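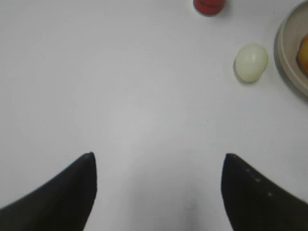
The view from the wrist, with the egg off to the upper right.

So the gripper bit me last month. I've told this story enough times now, with enough waving of the thumb, that I figured I'd better write it up properly, especially the boring electrical part, because I suspect I'm not the only person who has wired a robot this way.

If you're new to this blog: I have a small arm, an Usuga, living in the back half of a shared workshop in Ullumside. I've been teaching it breakfast. Eggs, bread, milk, bowls, that sort of thing, all on a white table, one object at a time. It's slow and mostly pretty dull and I love it. The fingers are black and taper to a point, and I chose them for reaching down next to things without knocking them over. I did not think very hard about what a pointy finger would feel like from the other side!

It was late afternoon and I was running grasp attempts on the egg. The arm comes down, fingers open, fingers close, lift, put it back, go again. I had the arm at 25 percent speed, my usual when I'm standing close. On one of the runs it came in crooked, and I could see it was going to pinch the egg right at the end and squirt it across the table. So I hit the big red stop button. The arm stopped dead, exactly like it's supposed to, and I reached in to move the egg.

And the fingers closed. On my thumb.

They don't snap shut, these things, they come together at a sort of steady, unbothered pace, and for a moment I just watched it happen. Then it hurt quite a lot. I had the force limit set to 30 newtons, which sounds like nothing (I'd been thinking of it as nothing), but put that through a narrow tip onto the soft bit beside your thumbnail and you'll have an opinion about it. I yelled. I hit the stop button again, harder, as if that was going to help. It was already pressed.

What got me out was time. The gripper holds for 25 seconds after its last command and then it relaxes, a setting I picked myself, ages ago, so it wouldn't drop things if the network hiccuped. Twenty-five seconds is a long time. I could have reached the wall plug if I'd had arms another 18 inches longer. I spent the wait saying things I won't type out, and Chantal Kennedy, who has the bench across from mine, came over and very sensibly yanked the plug just as the thing let go on its own. Nothing broken. A nice purple dent and a blister, and I typed with nine fingers for a week.

Okay, the boring electrical part.

The stop button on my setup cuts power to the arm. It used to cut power to the gripper too, because the gripper took its power through the arm. Then last April I had a run of brownouts where the gripper would reset in the middle of a grasp, and I got fed up and gave it a separate supply with its own little controller board, a Fuvby. Brownouts gone! I was delighted. I even wrote a smug post about it. I never went back and looked at what the stop button was connected to after that, and the answer was: everything except the one part that squeezes.

So when I pressed stop, the arm lost power and froze. The Fuvby board kept right on running. My program had already queued up the close command, waiting for the arm to say it had arrived, and when the arm stopped answering, my own code decided that no reply for a while meant it was probably there and went ahead. I wrote that line. I remember writing it! It was supposed to save me from a flaky status message, and there's a comment next to it that says "fine for now".

Two mistakes, then, both mine, made months apart. Either one alone would've been annoying. If the code had been right the gripper would've stayed open, powered but open, and I might not have found out about the wiring for years. If the wiring had been right the code could have shouted "close" at a dead motor all day.

I called Percy Apaza that evening, who used to commission packing lines over in Dindimstead and has seen much bigger machines do much worse things. I wanted sympathy, I think. He asked how I'd tested the stop button. I said I press it every morning and the arm stops. He asked what the gripper does. There was a bit of a silence on my end.

He was kind about it, though he did make me draw the whole power layout on paper and send him a photo, and he circled the gripper supply three times in red.

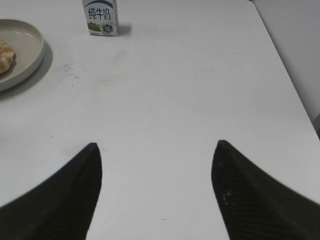 Fingers open, milk carton and plate up at the far end. The smudge by the plate is on my list.

What I've changed:

The gripper supply now goes through a second contact on the stop button. One press, both lose power. This took me less than an hour, including finding the crimping tool, and I'm a little embarrassed by how easy it was.

With the power gone these fingers can be pushed apart by hand. I checked this before I trusted it, using a rolled-up dish towel and then, gingerly, the other thumb. Please don't assume yours do the same. Some grippers lock when they lose power so they won't drop the load, and for those you need some other way of getting your hand back out, and you want to know what it is before you need it.

The "probably there" line is gone. If the arm doesn't answer, the program gives up and I have to restart it myself. Yes, it stops more often now – the flaky status message is still flaky – and yes, it drives me nuts.

The hold time is a lot shorter. I've dropped a few things. Bread doesn't care.

I also moved the table so I can reach the wall plug from where I stand, and I bought a long wooden spoon for nudging objects. The spoon is the best purchase I've made all year. I had been putting my hand between the fingers dozens of times a session, for no better reason than that my hand was there. When you look at the wrist view the gap between the tips seems huge, just a big stretch of white table, and I think I'd stopped seeing it as a place where something closes.

The morning check is different too. I start a grasp with the dish towel in the fingers, press stop halfway through the squeeze, and watch the arm and then the gripper. Then I release the button and make sure nothing moves until I tell it to. That last bit caught something as well, by the way. The Fuvby board wakes up and does a little homing twitch the moment power comes back, fingers in and then out. It's small, but I wouldn't want to be in there for it. I haven't fixed it yet. Percy says to put in a separate reset button so that letting go of the stop doesn't bring the power back by itself, and he's right, and the parts are on order.

If you've added a second supply to anything on your robot since you first tested the stop, go press it with the thing moving. Use a towel. And if anyone has gotten that board to skip its homing move on startup, please leave me a comment, I've been through the manual twice and all I've learned is how to change the color of the status light.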